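How do you store and clean toy food mixed with real dishes? (home daycare)

Sosina Tekleab

I run a small home daycare in Daltbridge, five kids most days, ages two to four. We have a play kitchen corner with a mix of toy food and real kitchen stuff. I got rid of most of the toy dishes last year because they cracked, and the kids like the real ones better anyway. So now it's real plates, bowls, a colander and a couple of pots from the thrift store, plus plastic fruit and vegetables from three different sets.

I counted it all last night and it came to 66 pieces. That's after I threw out the broken ones.

Problems:

1. Everything goes into one big Brunet tote at the end of the day. The small things sink to the bottom. In the morning the kids tip the tote over to get at the fruit and then it's all on the floor before snack.

2. I don't know how often to wash it or how. Some of the pieces are hollow and I think water gets inside. One of the tomatoes sloshes.

3. My own kitchen is right beside the corner and real dishes wander. I found a daycare bowl in my cupboard and my good measuring cup in the tote.

The shelf I have is a Hornus unit, three shelves, 40 cm deep. It's low enough that everybody can reach the top. There's no room for a second one. I also have one white table that we use for play and for crafts, so it has to be cleared at least twice a day.

I would like a way of putting things away that a three-year-old can do with me standing nearby. I don't want to buy a lot. What do other people do?

Also, do you keep small pieces out completely if you have a two-year-old in the group? My youngest still puts things in her mouth and I've been taking the small fruit away while she's here, but the older ones complain.

Sylvain Leclerc

Get a lid for the tote and put it up high, bring it down when you want it. They can't dump what they can't reach. We did this with three boys and it was fine. For washing I just put it all in the dishwasher, top rack, once a month or whenever it's sticky. Never had a problem.

Sosina Tekleab (comment)

Thanks. I'd like them to be able to get things themselves though, it's most of what they do between breakfast and going outside. And my dishwasher melted a corn cob in April so I'm a bit nervous about that now.

Aurélien Renaud

I'll take the washing part. I worked in a daycare centre for a while and the play food was my job for most of that time.

Hollow pieces: squeeze each one in a sink of water. If you see bubbles, there's a hole, and water will get in every time you wash it. Your tomato that sloshes already has one. I would throw it out. You can drain it, but you can't see the inside and it will be black in there by now. Pieces with no bubbles can go in the sink with everything else.

If you like a piece with a hole too much to throw it out, wipe it with a soapy cloth and then a damp one, and don't put it under water.

For the rest, warm water and dish soap, a soft brush for the grooves, rinse. If your licensing people or your health unit want a sanitizing step, use whatever product and strength they tell you and leave it on for the time on the label. The rules differ from place to place so ask them, don't go by me.

Drying matters more than people think. Lay everything out on a towel overnight and turn it over once. If you put damp toys in a closed tote you get a smell, and once the tote has it you'll be scrubbing that too. A colander or a mesh bag is good for drying the small ones.

How often: anything that's been in a mouth gets pulled out right away and goes in a separate bin for washing. We used an old ice cream pail on top of the fridge. Everything else once a week when all are healthy, and daily if something is going around. The real plates and bowls are easy, they just go through with your own dishes.

On the dishwasher, I agree with your corn cob. Soft vinyl goes out of shape on the heated dry. Hard plastic is usually okay on top with the heat turned off. If the set doesn't say it's dishwasher safe, I'd do it by hand.

Small pieces and the two-year-old: keep them out. It doesn't matter that the older ones complain. You can buy a small parts tester or use the cardboard tube from a toilet roll, and if a piece fits in the tube it goes away until nap time. Check the leaves and stems as well, because a big strawberry can have a green top that pulls off.

Sosina Tekleab (comment)

Did the bubble test at the sink this afternoon. Four leakers, including the tomato. Thank you.

Lucienne Leblanc

I do home care in Clumby, about the same size of group as yours, and we had the one big tote too. This is what we changed. It took a couple of weeks before it ran by itself.

First, take things away. With 66 pieces out the kids don't play any longer than they do with half that, and the clean-up is twice as much work. I keep one set on the shelf and the rest in a closet, and I swap when they get bored. Start by putting away anything you have doubles of.

Second, the real dishes are the storage. You don't need bins for the small stuff if you have bowls and a colander. Fruit lives in the colander, the bowl holds whatever else is small, and plates go flat in a stack. The colander is the best one because it's wide and shallow enough that they can see everything in it, and you can rinse the whole lot under the tap without moving anything. A deep container gets you back to your tote, with the small things at the bottom.

Third, every dish has a spot on the shelf. With a 40 cm shelf you have room for a colander and a bowl side by side in most cases, but measure the colander over its handles first. Mine was longer than I thought and I had to turn it. I drew around each thing with a marker on a strip of shelf liner and taped the liner down. The kids match the dish to the outline. Pots on the bottom shelf, since they're heavy. Bottles stand up at the back.

For your wandering bowls, put a dot of nail polish on the underside of anything that belongs to the daycare. If it has a dot, it doesn't go in your cupboard. I use blue. It lasts a few months and then I do it again. The other thing that helped was choosing colours I would never have in my own kitchen. Mine are all white, so anything mint green or bright blue on the counter is out of place and I see it right away.

Fourth, the table. Clear it in the same order every time:

- pots and anything big go first, straight to the bottom shelf
- colander to the middle of the table, everybody finds fruit and vegetables
- bowl next, for whatever is left that's small
- bottles
- plates last

If you pick up the plates early they end up under everything. If you leave the fruit to the end they've lost interest by then, and you're the one crawling around for a cherry.

I say one thing at a time, as in "find me something orange". "Clean up the kitchen" means nothing to a three-year-old. The two-year-olds can do the colander step and not much more, and that's fine. With five kids it takes us less than ten minutes before lunch.

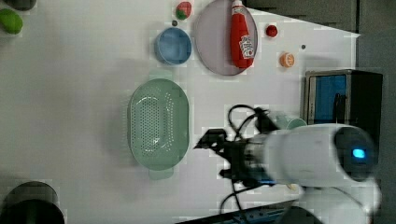
Fruit still out, nothing in the colander, ketchup bottle across the plate.

Those are the sorts of pieces I mean. The oval colander has a handle tab at the end that small hands can get hold of, and it's big enough for every piece of fruit on that table. The blue bowl is deep, so it's better for a few things than for a lot. The plate has a low rim and doesn't hold much of anything once somebody tilts it, which they do, so I don't let them carry food to the shelf on it. The small red ones are the kind I would put through Aurélien's cardboard tube before your youngest gets near them.

On bottles, if you use an empty one from your own kitchen, wash it out well, let it dry for a day with the cap off, then glue the cap on. A 600 mL size is about the biggest I'd bother with. They get carried around by the neck and knocked over, and a bigger one takes up half the shelf.

You don't need to buy anything for this except shelf liner and maybe a second colander. The thrift store here always has them, and Clumby is a town of some 3,000 people, so I expect yours does too.

Sosina Tekleab (comment)

This is very useful. I have a round colander, not an oval one, does that matter?

Lucienne Leblanc (comment)

No. Round is fine if it fits on the shelf. Just get one with feet or a flat bottom so it doesn't roll.

Sylvain Leclerc (comment)

I still say lid on the tote.

Sosina Tekleab (comment)

Tried it this morning with half the pieces put away in the hall closet. They found the outlines before I explained them. Fruit went in the colander no trouble. One pot ended up on the top shelf but I left it. I'm going to move the measuring cup to a higher cupboard as well.

Sérgio Correia

Marking this one as solved, but you can still add to it. If you have a question about licensing or health rules for home daycares, please start a new page and say which province you're in.

Contact us | Copyright the posters and Neighbours Help Pages | Back to top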